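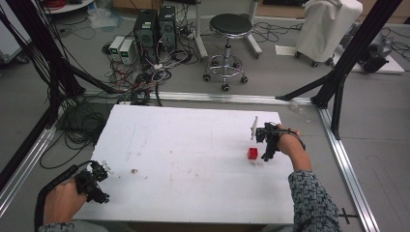
Figure 3. A person holding one gripper in each hand over the white board, with the red cube between them.

3.2 Collecting the demonstrations by hand

We came to hand-held grippers by a slow road, and it may help other groups if we tell a little of it. Our first plan was to teach every task by remote control, with the teacher seated at a pair of control arms and watching the robot across the room. We had used this setup, which we call Fortin, in earlier work, and we were fond of it. It gives clean joint readings and there is never any doubt that the robot can reach the places it is being shown. But it is tiring to use for long stretches, and our teachers told us again and again that they could feel themselves thinking about the controls when they wanted to be thinking about the cube. Vasanthi Namboodiri, who had more hours on Fortin than the rest of us put together, asked in January whether she might just pick up the grippers and do the job herself. That question grew into the method described in this section.

The grippers themselves are simple things to live with. The teacher takes one in each hand and works over a flat board with the fingers pointing down, much as a cook might work with two pairs of tongs. The version used throughout this paper is called Tresard, and its finger spacing matches the spacing on the robot, so that a grasp made by a person is one the robot can also make. Cables carry the readings away from the hands. We did try a wireless build and liked the freedom of it very much, but we lost too many readings when both hands moved quickly, and we went back to cables with some regret. Teachers learn to lay the slack over the back of the hand, and after a morning of practice most of them stop noticing it.

The object in the tasks reported here is a small red cube (Figure 3). We chose it partly out of habit and partly out of kindness to ourselves, as it stands out well against a white surface and has no top or bottom to get wrong. Its shiny surface does make the color wander a bit under the room lights, and we left that variation in the data on purpose. We also left the board as it was, smudges and all. Colton Robichaud argued early on for a fresh board at every session, and we ran a small side test to see if it mattered. The policies trained on the scuffed board did just as well on a clean one, so the old board stayed in service.

Each session went the same way. The teacher stood or knelt at the work area, whichever was more comfortable, and held both grippers clear of the board until the recording began. One gripper then did the picking and the other waited, or came in to steady the cube or take it over, depending on the task. We asked teachers to move at the pace they would use when showing a child how to do something, a phrase that Aaliyah Hiebert came up with and that worked far better than any number we tried giving them in centimeters per second. We also asked them not to correct a poor grasp in a hurry. If the cube slipped, they were to go back for it calmly, and those recoveries were kept. We have come to think of them as some of the most useful material we have, and Section 5 looks at them on their own.

In all, we kept 274 demonstrations from 22 teachers, with no teacher giving more than 20. The limit was there to stop one person's manner from swallowing everyone else's, for people really do have a manner at this! Some bring the idle hand in close and hover, and others park it at the corner of the board and seem to forget it. We did not train anyone out of these habits. A demonstration was dropped only when a reading was missing or when the teacher asked us to drop it.

Turning the recordings into something the robot can follow is the job of Makarier, our alignment software, written for the most part by Abdelilah Zaki. It takes the path of each gripper, places it in the frame of the work area, and checks that the robot's arms can follow it without meeting each other. The rails around the board give us a fixed outline to measure from, and we found it well worth the few minutes to check that outline at the start of each session. Paths that bring the two arms too near one another are stretched out in time so that one arm waits its turn. The shape of the motion is left alone.

We should be open about what is lost. A person's wrist turns in ways our arms cannot, and a teacher with free hands will use every bit of that freedom without knowing it. Fortin never had this trouble. For the handover task, where the trouble was worst, we mixed in 2 sessions of remote control, and the effect of that mixture is reported in Section 4.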